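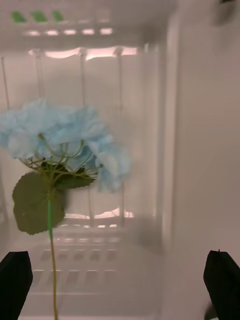 Fading on fabric hydrangeas near a window

Dyed artificial stems, pale blue, north-facing sill plus one LED strip at 3000 K. I noticed color loss after 4 months. Is the strip responsible, or the daylight?
Posted by Prosser_k

Oona Saarinen
Daylight. A white LED strip emits almost no UV. Window glass blocks most UVB but passes much of the UVA, and visible blue light also degrades weak dyes. Fit UV film or move the stems back from the glass. A clear UV-resistant spray slows fading; test it on one petal first and let it dry 48 hours.

dendale
mine went gray, was just dust. try a hair dryer on cool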